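Household Chores Working Group, Flaren project
Minutes, May 26, 2021

Present: Corina Ardeleanu (chair), Alina Lazăr (minutes), Zarkow and Cozma representatives
Apologies: Corkwood

1. Minutes of the February meeting approved with no changes.

2. Kitchen task, putting toy vegetables into a saucepan.
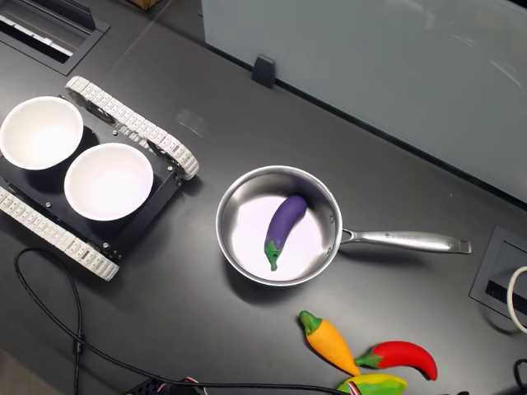
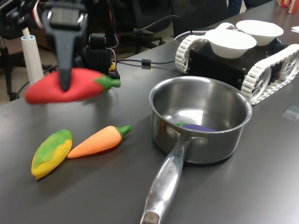
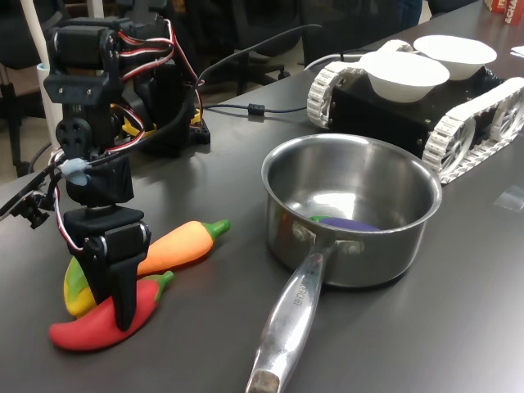
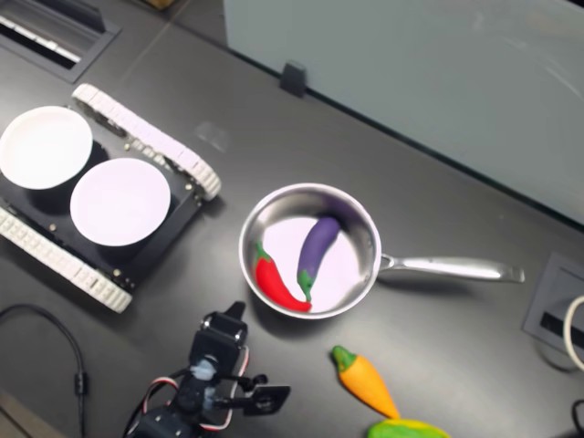
Item 2: toy vegetables, saucepan and tracked base with bowls.

Corina asked if the arm is ready for real kitchen work. Alina said no. Toy food is dry and keeps its shape, and a wet pepper or a soft tomato would be a different job. Cozma felt that clearing a table could be tried sooner than cooking.

Zarkow asked about shop-floor use, such as sorting small parts into trays. Agreed that speed matters more there and has to be measured first.

Action: Alina to write a test plan of 30 runs, with the pan moved between runs.

3. Budget. Request for $1,119 for spare servos and cable. Approved.

4. Other business. Corina wants the next report kept to 6 pages.

Meeting closed.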